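# About Fumham

Fumham is a small school for people who want to learn to make drinks, mostly cold ones, mostly with citrus. We do not sell a diploma. We give short courses, and at the end you can stand behind a counter and work without fear of the knife, the ice or the customer.

## How it started

The school was opened by Elba Escobar and Jolanta Krajewska. They met in the kitchen of a hotel called Haren, where Elba made the breakfast juices and Jolanta was responsible for the bar in the evening. They shared one counter and one sink, and they disagreed about how this counter should be left for the other person. From this disagreement came a written page of rules, and from the page came the first course, which had three students, two of them cousins of Elba.

Since then 1,838 people have finished a course with us. Some work in bars and cafés. Many others have another profession and only want to serve something good at home when the family comes. Both kinds of student sit in the same class, and we like it so.

## What we teach

Our main course is called First Counter. It has 34 hours, divided in short lessons, and it begins with lemons and limes. In the first lesson you do not mix anything. You learn to choose the fruit by weight in the hand, to wash it, to roll it under the palm before cutting, and to cut it across the middle so that the two halves give their juice easily. We know that this sounds slow. Students who came to us from other schools often tell us it was the lesson they missed.

After this we go to:

- pressing herbs and fruit with the muddler (gently! mint becomes bitter if you punish it)
- ice: how to take it, how to keep it clean, how much is enough
- sugar syrup, plain and with ginger
- lemonades and limeades, still and sparkling
- drinks with alcohol, only in the evening group and only for adults

There is also a Saturday-style family class, which we in fact give in the school holidays, for children from eight years together with a parent. For the children we use plastic knives with a round tip. They cut a ripe lemon well enough if the hand goes slowly, and several adults have asked to keep using them also in the main course. We permit it.

## The counter

In every classroom there is a written order for the counter, and it comes from that old page of rules. The board is placed first. The knife and the muddler stay on the board when you are not using them, never in the sink and never in the apron pocket. The fruit that is still whole waits beside the board, and the cut fruit stays on it, with the cut side up so that you see if it begins to dry. The ice scoop has its own place on the table and does not sleep inside the ice. 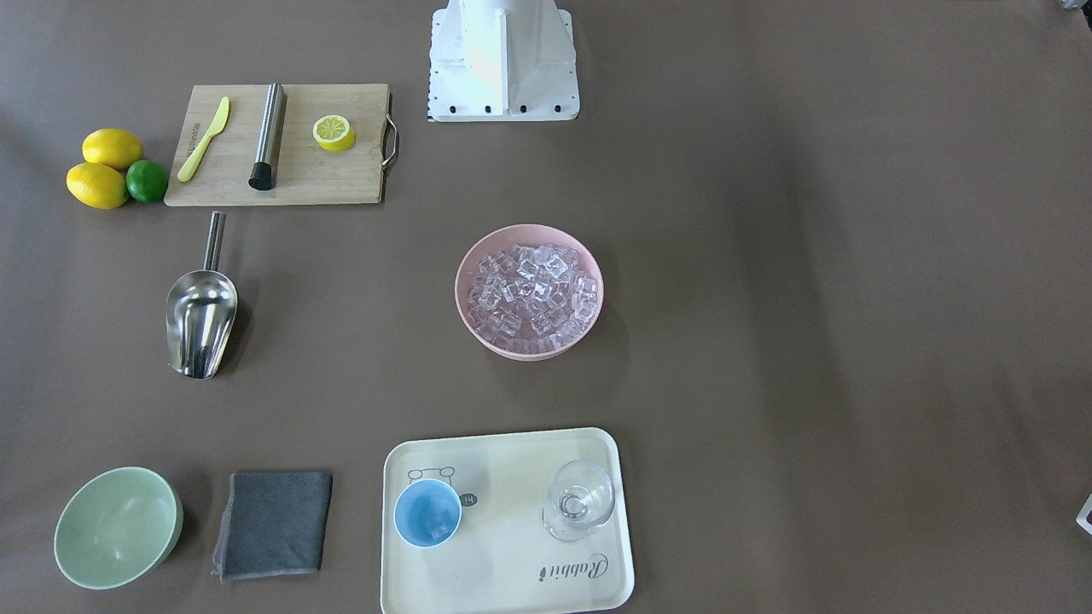

Khadija Tawfik, our head teacher, checks this order before she tastes anything. A student can make a very nice limeade and still be sent back to wipe and arrange. She is kind about it, but she does not forget it.

For the tools we do not ask you to buy anything. Each place is prepared with a board, a knife, a muddler, a scoop and a cloth, and you return them washed. If you wish to have your own set later, the shop Amrani on the ground floor has simple ones at a fair price, and our students receive a small discount when they show the course card.

## The people

**Elba Escobar** leads the school and still gives the syrup lesson. **Jolanta Krajewska** teaches the evening group. **Khadija Tawfik** came to us as a student and stayed. **Pei-shan Yau** plans the holiday classes and answers your letters, usually before noon. **Kazimír Hrubý** buys the fruit and keeps the ice machine alive.

## Where we are

You find us in the Tireck building, second floor, the door with the green handle. There is an elevator. The main course costs 555 and the family class costs 300 for one adult and one child, with all fruit included. New groups begin in June and in October, and a group has never more than twelve places.

If you are allergic to citrus, please write to Pei-shan before you register. We have a version of the course with apple and berries, and she will tell you when it is given next.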